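Ticket 477
Subject: Gripper stops closing partway, open day station 2
Opened by: Rhona Pollock
Site: Cindiven, demo hall
Priority: high (visitors from 10:00)
Status: resolved, monitoring

08:10 Rhona Pollock
Arm at station 2 homes fine but the gripper stops partway when we run the sheet handover. Moncrieff control panel shows fault 29, "grip target not reached." Foam blocks at the same station pick up with no fault. We have a school group first thing and the handover is the part they come for.

08:25 Trisari support
Fault 29 comes up when the fingers meet resistance before the set width. Please check which grip profile is loaded, and whether the finger pads were changed after the last demo.

08:40 Rhona Pollock
Profile is "block_std". Pads were changed in October, both sides. Loaded "sheet_soft" and got the same fault on 2 tries out of 2.

08:55 Trisari support
The new pads are thicker than the old ones, so the stored zero is off. Steps:
1. Clear the gripper and jog it open.
2. Run Gripper > Zero with nothing between the fingers.
3. Reload sheet_soft and set force to 43.
4. Fold the sheet before you present it. A flat one buckles at the pads.
5. Send a wrist camera still with the sheet held.

09:20 Rhona Pollock
Zero done, force at 43, folded the blue sheet. Fault cleared. Still attached. 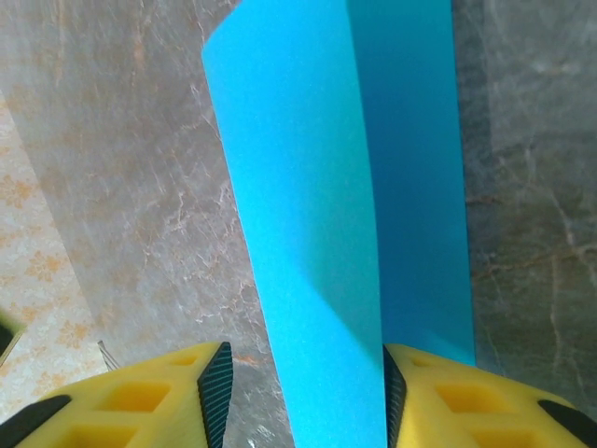 Wrist camera, station 2: folded blue sheet between the fingers.

09:30 Trisari support
Looks fine. Please save the profile under a new name so the Alutlow update doesn't overwrite it.

09:35 Rhona Pollock
Saved as "openday_sheet". Doors at 10:00.

12:15 Rhona Pollock
Morning groups done, no faults logged. Please leave the ticket open until we shut down at 16:00.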